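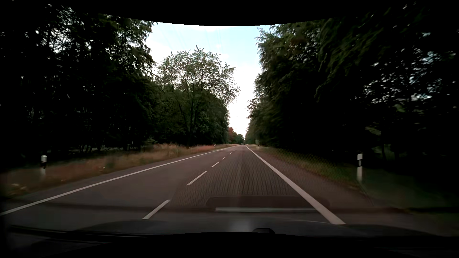

I drove 44 miles to Fagerlund in March to see a robot fold towels, and I had plenty of time on the way to think about why I was bothering. Driving is the chore I would hand over first. A straight road through woods, painted lines on both sides, hardly any traffic – you would expect a machine to manage that, and on stretches like it I think one mostly could.

Towels are harder. Solveig Grønli runs the laundry at a small hotel there and has been trying out a folding machine called the Kindus. It got through 40 hand towels while I drank my coffee, and 5 of them had to be done again. Bath towels it would not take unless she laid them flat first, and by then she could have folded them herself.

She likes it anyway. It runs in the early morning when she is short of people, and it doesn't mind the heat. She would not let it near the fitted sheets.

At home I still have a dishwasher to empty and a basket of socks. I would pay good money for something that did both. I asked Solveig what she would want next and she said something to clean the lint trap on the big dryer.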